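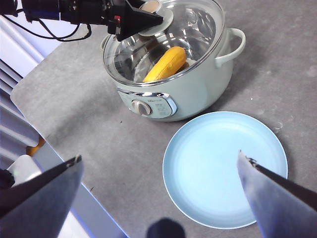 薄い緑色の電気鍋と水色の丸皿

出生時刻がわからない人のホロスコープ

星占いは生年月日だけで読める。雑誌の後ろのほうにある十二星座のページなら、生まれた月と日さえわかれば足りる。ところが一歩進んで自分のホロスコープを作ろうとすると、最初の入力画面で手が止まる人が多い。生年月日の次に、出生時刻と出生地を聞かれるからだ。

出生地はたいてい答えられる。困るのは時刻のほうで、「朝だったらしい」「夕飯の支度のころと聞いた」という答えになる。まったく聞いたことがない人もいる。

本誌Wutanceが読者に出生時刻についてたずねたところ、155人から回答があった。このうち分単位まで把握していると答えたのは95人。残りの人は、時間帯だけ知っているか、何も知らないかのどちらかだった。占星術の記事を読む習慣のある読者でこの結果なので、世間一般ではもっと低いと考えたほうがよさそうだ。

この記事では、時刻がわからないと何が読めなくなるのか、わからないままでも読めるものは何か、そして時刻を調べるにはどうすればよいかを順に見ていく。

時刻で変わるもの、変わらないもの

ホロスコープは、生まれた瞬間の空を出生地から見た図である。太陽、月、水星、金星、火星、木星、土星に、天王星、海王星、冥王星を加えた天体が、黄道十二宮のどこにあったかを書き込む。

このうち、時刻にほとんど左右されないのは動きの遅い天体だ。土星がひとつの星座を通過するには2年半ほどかかる。冥王星になると十年以上とどまる星座もある。一日のうちのいつ生まれたかで、これらの星座が変わることはまずない。星座の境目をまたぐ日に生まれた人だけが例外になる。

太陽も一日に一度しか進まない。星座の変わり目の日に生まれた人以外は、朝でも夜でも太陽星座は同じだ。よく聞く「私はやぎ座の最後の日だけれど、みずがめ座かもしれない」という話は、この変わり目の日に当たる。太陽が次の星座に入る時刻は年によってずれるので、雑誌の早見表の日付と食い違うことがある。正確に知りたければ、生まれた年の天文暦を見る必要がある。

水星と金星も一日に一度から二度ほどの動きで、太陽と同じように考えてよい。火星はさらにゆっくりしている。

問題は月である。月は一日におよそ十三度進み、二日半ほどで次の星座に移る。午前零時に生まれた人と同じ日の午後十一時に生まれた人では、月の星座が違っていることも珍しくない。月は感情の動き方や生活の癖、安心できる環境などを示すとされ、西洋占星術では太陽に次いで重く見られる。ここが定まらないと、読み手としてはだいぶ不自由になる。

そして、時刻がないとまったく決まらないのがアセンダントとハウスだ。アセンダントは生まれた瞬間に東の地平線に上っていた星座と度数を指す。地球は一日で一回転するので、十二の星座が一日のうちにすべて東から上ってくる。均等に割れば、ひとつの星座が上りきるまで2時間。度数にすると四分で一度ずつ動く計算になる。実際には星座ごとに上る速さが違い、日本の緯度では、おひつじ座やうお座は速く、おとめ座やてんびん座は遅い。

ハウスは、このアセンダントを起点に空を十二に区切ったものだ。お金、家庭、仕事、結婚といった分野は、主にハウスで読む。「仕事運は」「結婚の時期は」と聞かれたときに占星術師が時刻を欲しがるのは、このためである。

とりあえず正午、という慣習

時刻がわからない場合、多くの作図ソフトでは正午を入れる。本誌の読者にも利用者の多いアプリLoltonikでは、「時刻不明」にしるしを付けると自動的に正午の図が出る。アセンダントとハウスの線は表示されず、天体だけが並ぶ。

正午を使う理由は単純で、一日の真ん中だからだ。実際の出生時刻がいつであっても、ずれは最大で十二時間に収まる。月の位置の誤差でいえば、前後に六度から七度ということになる。正午の月がかに座の十五度にあれば、その日のどの時刻に生まれていても月はかに座だ。正午の月がかに座の三度なら、早朝の生まれでふたご座になっている可能性がある。

この確認は簡単にできる。同じ日付で午前零時の図と午後十一時五十九分の図を一枚ずつ作り、月の星座を見比べるだけだ。両方が同じ星座であれば月星座は確定したと考えてよい。違っていれば、その日のどこかで月が移動している。移動の時刻は天文暦に載っているので、それより前か後かを母親などに聞けば済む場合もある。「明るいうちだったか、夜だったか」という程度の記憶が役に立つのは、こういうときだ。

なお、月が絡む角度、いわゆるアスペクトも時刻によって変わる。正午の図で太陽と月がちょうど九十度になっていても、実際の出生時刻では六度以上ずれているかもしれない。正午図の月のアスペクトは参考程度にとどめ、ほかの天体どうしのアスペクトを中心に読むのが無難である。

ソーラーサイン方式

ハウスをまったく使わずに読むのは物足りないという人のために、代用のやり方がいくつかある。いちばん広く使われているのがソーラーサインハウスだ。太陽のある星座全体を第一ハウスとし、次の星座を第二ハウス、その次を第三ハウスと数えていく。

太陽がやぎ座の人なら、やぎ座が第一ハウス、みずがめ座が第二ハウス、うお座が第三ハウスになる。木星がみずがめ座に入ると、この人にとっては第二ハウスに木星が来たことになり、収入や持ち物に関係する一年と読む。

雑誌や新聞の星占いは、ほとんどがこの方式で書かれている。書き手は読者の出生時刻を知らないので、太陽星座を起点にするほかない。毎月読んでいる星占いに「今月は家のことに目が向きます」とあれば、自分の太陽星座から数えて四番目の星座に何かの天体が入っていると見てよい。数え方を一度覚えると、占いの記事がどう組み立てられているかがわかって、読み比べがしやすくなる。

月星座が確定している人なら、月を起点にして同じように数えることもできる。インド占星術では月を起点にした読み方が古くから行われている。ただしインド占星術は星座の起点が西洋式と違い、現在では二十四度ほどのずれがある。西洋式でおひつじ座の月が、インド式ではうお座になることも多い。ふたつを混ぜて読むと混乱するので、どちらかに決めて使ってほしい。

日の出の時刻で図を作る方式もある。太陽がアセンダントと重なる形になり、太陽の度数から三十度ずつ区切っていく。結果はソーラーサイン方式に近いが、星座の後半に太陽がある人ではハウスの区切りがかなり違ってくる。どちらが当たるかは意見が分かれていて、両方試した人の感想もまちまちだ。
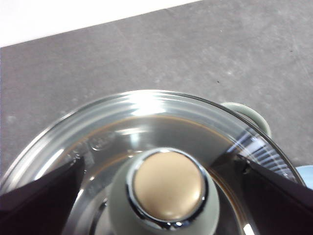
ガラスのふたの丸いつまみ

時刻を調べる

では、実際の出生時刻はどこで調べられるか。

日本で生まれた人の場合、まず見るべきなのは母子健康手帳である。出産の状態を記録する欄があり、そこに分娩の日時が書き込まれている。実家の引き出しや、へその緒の箱と一緒にしまわれていることが多い。へその緒の箱そのものに時刻が書いてある場合もある。昔の桐箱には、父母の名前や体重と並んで「午前」「午後」の欄が印刷されたものがあった。

母子手帳が見つからないときは、家族の日記、アルバムの一ページ目、出産祝いの礼状の下書きなどを当たる。命名書に時刻まで書く家もある。病院で足首や手首に付けられた名札が残っていれば、そこに書かれていることもある。

戸籍には出生の時刻は載っていない。ここは勘違いの多いところで、戸籍謄本を取り寄せてから気づく人がいる。出生届のほうには時刻を書く欄があるが、届書の保存期間は限られており、内容の証明を受けられるのは法律で定められた特別な事情がある場合に限られる。占いに使いたいという理由で出してもらえるものとは考えないほうがよい。

生まれた病院や産院に問い合わせる方法もあるが、診療の記録も永久に保存されるものではない。すでに廃院になっていることもある。問い合わせるなら、本人確認のために何が必要かを先に電話で聞いておくと手間が少ない。

海外で生まれた人は国によって事情が違う。出生証明書に時刻が入る国もあれば、日付しか入らない国もある。同じ国のなかでも州によって書式が違ったり、長い様式の証明書にだけ時刻が載っていたりする。

書かれた時刻はどこまで正しいか

母子手帳に「午後三時十五分」とあったとして、それは本当に午後三時十五分なのか。気にしだすときりがないが、ひととおりの注意点だけ書いておく。

手書きの記録では、きりのよい時刻が多くなる傾向がある。零分、十五分、三十分という書き方なら、何分か丸められている可能性を見ておく。四分で一度なので、五分の丸めならアセンダントは一度少々のずれで済む。アセンダントの度数が星座の真ん中あたりにあれば、読みにはほとんど影響しない。二十九度や零度になる人だけは、隣の星座の説明も読んでみるとよい。

午前と午後の取り違えは、これよりずっと大きな影響がある。十二時間違えばアセンダントはほぼ反対側まで動いてしまう。特に昼の十二時台と夜中の零時台は紛らわしい。「午前十二時三十分」と書かれていたら、昼なのか真夜中なのかを家族に確かめたほうがよい。簡単な見分け方として、太陽の位置がある。図の上半分に太陽があれば昼の生まれ、下半分にあれば夜の生まれだ。昼間に生まれたと聞いているのに太陽が図の下にあるなら、入力のどこかが間違っている。

夏時間にも気をつけたい。日本でも昭和二十三年から二十六年まで、夏のあいだ時計を一時間進めていた。この時期の五月から九月ごろに生まれた祖父母や親の図を作るときは、ソフトが夏時間に対応しているかを見ておく。対応していないソフトなら、記録の時刻から一時間引いて入力する。夏時間の始まりと終わりの日付は年によって異なる。

海外生まれの場合は、時差の設定が変わった年がないかも調べておく。トルコのように、夏時間の扱いをあるときから変えた国もある。イスタンブールの占星術書店Şimşekoğluが出している小冊子には、同国の時刻制度の変更が年表の形でまとめられていて、トルコ生まれの人の図を作るには重宝する。本文はトルコ語だが、年表の部分は数字が読めれば使える。

レクティフィケーションという作業

記録がどうしても見つからない場合に、人生の出来事から出生時刻を逆算する方法がある。レクティフィケーション、日本語では出生時刻の修正と呼ばれる。

やり方は流派によってさまざまだが、基本の考え方は共通している。進学、就職、引っ越し、結婚、出産、身内の死去など、日付のはっきりした出来事を並べる。次に、いくつかの仮の出生時刻で図を作り、それぞれの出来事の時期にアセンダントや中天が重要な天体と角度を作っているかを調べる。よく合う時刻を残し、合わない時刻を捨てていく。

依頼するときは、出来事の一覧を用意しておく。望ましいのは日付まで、少なくとも月まではわかるものだ。「二十代の後半に転職した」では使いにくく、「二十七歳の五月に入社した」なら使える。本人の意思で選んだことと、外から起きたことの両方を入れておくと、占星術師の側は判断しやすい。入院や事故のような話したくないことまで無理に書く必要はない。

自分で試したい人のためのソフトもある。Predixはレクティフィケーション専用の作図ソフトで、出来事を入力すると、候補の時刻ごとに一致の度合いを点数で並べてくれる。買い切りで3,385円。画面の表示は英語だけだが、入力項目は少ない。編集部で、時刻のわかっているスタッフの生年月日と出来事を使って試したところ、実際の時刻に近い候補が上位に来た人もいれば、五時間も離れた時刻が一位になった人もいた。出来事を増やすと順位が入れ替わることもあり、点数だけで決めてしまうのは早い。

点数と合わせて見たいのが、アセンダントの星座の説明が本人に合うかどうかだ。アセンダントは外見や第一印象、物事の始め方に表れるとされる。候補がおひつじ座とおうし座の二つに絞れたとして、新しい職場で初日から質問して回る人か、しばらく様子を見てから動く人かを考えてみる。自分ではわかりにくいので、家族や長く付き合いのある友人に両方の説明を読んでもらい、どちらが近いか選んでもらうやり方がよく使われる。

レクティフィケーションで得た時刻は、あくまで推定である。鑑定を受けるときは「修正した時刻です」と伝えておく。伝えられた側は、ハウスの境目に近い天体の読みを控えめにするなど、加減ができる。

時刻なしで鑑定を受けるとき

出生時刻がないと鑑定を断られるのではないかと心配する人もいる。断る占星術師もいないわけではないが、時刻不明のまま受け付けるところのほうが多い。予約の前に確かめておきたいのは次のようなことだ。

時刻不明の場合に料金が変わるか。修正の作業が含まれるか、別料金か。ハウスを使わない読み方でどこまで答えてもらえるか。時刻が後からわかったときに、読み直してもらえるか。

相談の内容によっても向き不向きがある。いまの時期をどう過ごすか、だれかとの相性はどうか、といった相談は、天体どうしの角度でかなり読める。相性では、お互いの金星と火星、太陽と土星などの組み合わせを見るので、時刻がなくても材料は十分ある。反対に、どの分野に力を入れるべきか、引っ越し先としてどの土地が合うか、という相談は、ハウスやアセンダントに頼る部分が大きい。

ホラリーという方法を勧められることもある。質問をした瞬間の星の配置で占うもので、生年月日も出生時刻も使わない。なくしものの行方や、ある契約が進むかどうかなど、答えのはっきりした質問に向いている。性格や人生全体の流れを知りたい場合には使わない。

これから記録する人へ

家族に小さな子どもがいる人は、母子手帳の時刻を別のところにも書き写しておくとよい。引っ越しや実家の片づけで手帳そのものがなくなることは多く、本誌の調査でも、時刻を知らない理由として「手帳を処分してしまった」を挙げた人が目立った。写真を撮って保存する場合は、分娩の日時の欄と、本人の名前がある表紙の両方を残しておく。

Loltonikには家族の出生データを登録しておく機能があり、登録した内容は文字だけの一覧として書き出せる。アプリを乗り換えるときのために、書き出したものを印刷して手元に置いている利用者もいる。書いておく項目は、生年月日、時刻、午前か午後か、出生地の市区町村、そして時刻の出どころだ。最後の項目は忘れられやすいが、「母子手帳による」「祖母の記憶による」とひとこと添えてあれば、後で図を作る人がその時刻をどの程度あてにしてよいか判断できる。

出生地は、実家の住所ではなく実際に生まれた病院の所在地を書く。里帰り出産だった人は特に間違えやすい。同じ県内ならアセンダントのずれは小さいが、東京の自宅を出生地にしていて実際には長崎で生まれていた、というような場合には十度前後動くことがあり、星座が変わる人も出てくる。

次号では、アセンダントの星座別に、ひとつずつの読み方を取り上げる。時刻のわからない読者は、太陽星座と月星座の欄を合わせて読んでほしい。

（Wutance編集部）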